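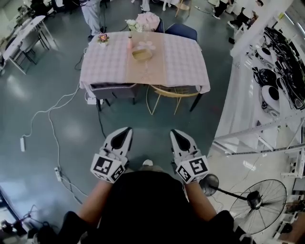
I have finally become a tablecloth person! For years the dining table in our house was wherever the post landed, and the idea of putting a cloth on it and then a runner on top of the cloth would have struck me as something for weddings. Then in November I went into Tufa for a lampshade, came out with a pale pink check cloth and no lampshade, and that was that.

It's a very soft pink, almost nothing from the doorway, and the check is what stops it looking like a bedsheet. I washed it at forty before it went anywhere near the table and it came up a touch crumpled, so I ironed the middle and let the sides sort themselves out (they did, more or less, by the next evening). The beige runner goes down the length of it. I tried a white one first and it looked like a hospital trolley, so back it went.

The fun part has been what goes on top. I've got the white flowers in their vase up towards the far end, still on the runner, and the slim pink bottle in front. I love that bottle far more than it deserves. It came from a shelf at the back of Ciltton where everything seems to be slightly chipped, and I've checked it all over and can't find the chip. The little tan woven tray was a Jirkell one, meant for bread rolls I think, but it's been holding keys, a lemon and at one point a whole packet of seeds. And then the flat pink flower beside it, lying on the runner, which I move every time I dust and put back somewhere slightly different.

My favourite is still the potted flower over on the left, the pink and yellow one. It's off the runner completely and it makes the whole table look less like a shop window. I did try lining everything up along the middle and it was so stiff! Moving one small pot sorted it in about two seconds.

Now, chairs. None of them match and I've stopped minding. There's the pink cushioned one, the dark navy, the blue, the dark grey upholstered one and the gold wire one, which looks wonderful and is the last to be picked at any meal longer than a sandwich. I was all set to save up for a proper set from Finar, and I'd even measured up for them, but with the pink cloth down the odd chairs suddenly looked as if they were meant to be together. The pink one especially - it was the awkward one before.

Next job is napkins. I'm wondering about a mustardy yellow to go with the potted flower, or a plain grey that wouldn't show tea. I've also got enough blue ribbon left over from the curtains to tie round something, possibly the bottle, although I may be getting carried away. If you've found decent cotton napkins that don't shrink into handkerchiefs after one wash, please tell me where!

Recent posts
Painting the hall cupboard (twice)
What I grew in the old sink
A very late marmalade
Curtains, and why I hemmed them by hand
Three lampshades I didn't buy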